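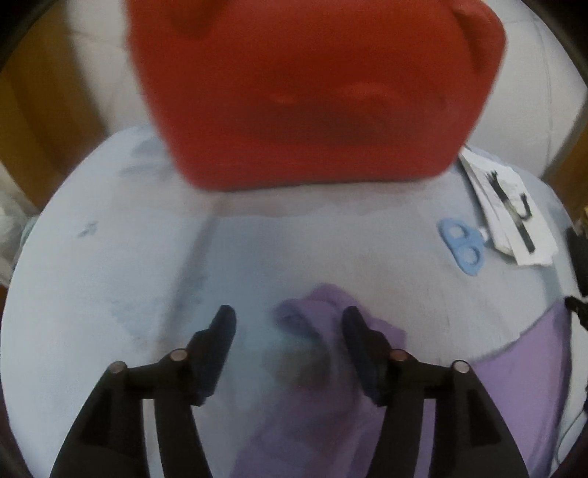
How do you collect manipulation examples without a robot in the building?

You use a hand-held gripper with its own camera. A person does the task by squeezing the handle and moving the tool, and the recording of the camera view, the jaw opening and the movement of the hand becomes the example that the learning system is trained on. The robot can be in another town, or not bought yet.

Pillari hand-held gripper

Made by Ellell in Cullasport
Supplied single or as a pair
Availability: in stock, next batch October

Overview

Pillari is a two-jaw hand tool for recording short everyday tasks on tables, worktops and shelves. The jaws, the pads and the camera position are the same on the hand tool and on the robot version, which we sell separately as the Pillari wrist unit. What the learning system sees during training is therefore close to what it will see on the arm, with the jaws coming up from the bottom of the view and the work between and beyond them.

The jaws are black and run on pinned linkages. They close towards each other when the handle is squeezed and open again on a spring when it is let go. Each jaw ends in a narrow pad with a dark blue-black gripping face. The pads are changed with the small driver in the lid of the case.

The lens is wide. It takes in most of a small round table at working height together with whatever is lying round the edge of it, and the corners of the picture are dark. We leave the corners in. Some customers crop them before training and some do not, and the export tool will do either.

What it is good for

Soft things are the reason most people come to us. Crumpled cloth on a tabletop, with folds and curled edges and a part that lies flat, is hard to write rules for and easy for a person to handle. The same goes for scissors lying partly under a paper packet. Customers use Pillari for laying out and folding fabric, sorting household items, clearing tables, packing small orders, putting tools back and opening drawers.

It is less good for anything that needs two fingers and a thumb, for very small screws, and for loads heavier than a full mug held for any length of time. It isn't sealed against water. For wet work please ask us about the covered version before ordering.

Specification

Jaw opening, widest: 62 mm between pads
Jaws: two, pinned linkage, spring return
Pads: replaceable, soft face
Handle: left or right hand, one size
Camera: fixed wide lens, colour
Recorded: video, jaw opening, hand movement, start and stop marks
Storage: removable card
Battery: removable, charges in the case or by cable
Warranty: 2 years, pads and springs not included

Anything not in this list can be asked for by email. We do not publish drawings of the linkage, but customers with a signed order can have the outside dimensions for fitting the tool into a stand.

What comes in the box

Pillari gripper
Carry case
Battery and charging cable
Memory card
One set of spare pads
Driver for pad screws
Calibration card
Printed starting guide

The pair comes in one larger case with two of everything except the driver and the guide. The tools in a pair are matched at the factory and carry the same serial number with L or R after it. If one is damaged, return both, so that they can be matched again.

Recording an example

Charge the battery and put the card in. Show the calibration card to the camera at the start of each session and turn it slowly until the light on the handle goes green. Squeeze the jaws fully closed and let them open fully, once. This sets the two ends of the jaw measurement.

Press the button under the thumb to start. Carry out the task at an even speed. Press again to stop. Each press makes one example, and the examples are numbered on the card in the order they were made. A long press marks the last one as bad. It stays on the card but is left out of the export.

Keep the free hand away from the work unless the task is meant to be done with two tools. A bare hand that comes in to straighten the cloth will be learned along with everything else, and the arm has no bare hand to do it with.

Hold the tool so that both pad tips stay in view. On most tasks that happens without thinking about it. With bulky objects people tend to roll the wrist over to get round them, and the far pad goes out of sight behind the object.

Setting out the table

A bare table gives a system that works on bare tables. We suggest leaving ordinary things where they are: scissors, packets, cables, bags, other pieces of fabric that aren't part of the job. Stains and marks on the surface are fine too. Change what is lying there every 20 examples and move the main item between examples. Change the height you stand at now and then.

Lighting should be whatever the room has. Direct sun on a pale tabletop can wash out the view, and the export tool will flag recordings where it does. Reflections from a very shiny top can upset the movement tracking. A table with some variation in its surface tracks better than a plain white one, and a plain white one can be helped by having a few objects on it.

Avoid starting with the tool pressed against the table. The tracking needs a short look at the room first. Lift it to chest height, press the button, then go down to the work.

How many examples are needed

It depends on the task and on how much the layout changes. For a first trial Ctibor Machala, who runs training at our workshop, sets new customers a single pick and place with one cloth and asks for 62 good examples before anybody looks at results. That is enough to show whether the camera view, the pads and the way of working suit the job. It isn't enough for a finished system and we don't sell it as one.

More people recording is usually better than one person recording for longer. Hands differ, and a system trained on one careful operator does poorly when the cloth lands somewhere that operator would never have left it. If you have only one person, split the work over several short sessions.

Export and files

Recordings are copied from the card with the export tool, which runs on an ordinary office computer. Each example becomes a folder with a video file, a table of jaw openings and hand positions against time, and a short text file with the session name and the operator's initials. The initials can be switched off.

The tool checks every example for lost tracking, covered lens, jaw readings out of range and length. Failed ones go into a separate folder with the cause written in the file name. You can look at them and move them back by hand if you disagree.

Nothing is sent to us. If you want help with a recording, send it through the support form and say which example number you are asking about.

Čierny case

The standard case is the Čierny, which is sold with the tool and also as a spare. It has a foam insert cut for the gripper with the jaws open. Please do not store the tool with the jaws tied or taped shut, as the spring loses strength. The lid pocket holds the driver, the calibration card and spare pads. The outside pocket is meant for cables, and the clip on it is replaceable.

The case fits on an ordinary office shelf. It does not stack safely with more than one other on top.

Care

Wipe the pads with a damp cloth at the end of each session. Lint from fabric work collects on the gripping faces and along the long gaps in the linkage bars, and a dry brush removes it. Do not oil the pins. A little colour on a pin head is normal with use and doesn't affect the movement.

Clean the lens with the cloth supplied and never with a paper towel. Check before each session that nothing is stuck on it.

Replace the pads when the face is worn smooth at the tip. Both should be changed together. After changing pads, repeat the calibration even if you are in the middle of a session, and begin a new session name.

Questions from customers

Can I use my own pads?
You can, and several customers do. The screw pattern is in the guide. Fit the same pads to the robot unit. We cannot help with grip problems on home-made pads, although Bohumila Vaněk will look at a sample by post.

Does it work with gloves?
Thin gloves are fine. With thick ones the thumb button is hard to feel.

Will it fit my arm?
The hand tool is for people only. The Pillari wrist unit fits most small arms through an adapter plate. Send the make and model of the arm with your enquiry and we will quote for the plate at the same time.

Can two people record the same table together?
They can if each tool has its own session name. The recordings will not be lined up in time unless the tools are a matched pair.

What about people and private papers in view?
The lens is wide and will record what is near the table, including things you had forgotten were there. Clear away anything with names or addresses on it. The export tool can blur faces but it misses some, so look through the videos before sharing them.

Is the software included?
The export tool is. Training software is not. Feng-yi Tam keeps a list of open training packages that customers have used with our files and will send it on request.

Spares

Pads, standard, set for one tool
Pads, narrow, set for one tool
Spring kit
Pin and linkage kit (fitted by us only)
Battery
Calibration card, pack
Čierny case, single
Čierny case, pair
Lens cover

Minimum order for spares posted alone is 26 euros before delivery.

Orders and repairs

Orders go through the form on this site or by email to the sales desk. Boris Pešek handles quotations and Svatopluk Kollár handles repairs and matching of pairs. Orders confirmed by midday on Tuesday go out the same week. Schools and universities can pay on invoice.

For repairs, take the battery and the card out before packing. Write the fault on a sheet of paper and put it inside the case, with the serial number and a telephone number for the person who uses the tool.

Collection from the Cullasport workshop is by arrangement. Ring the side bell.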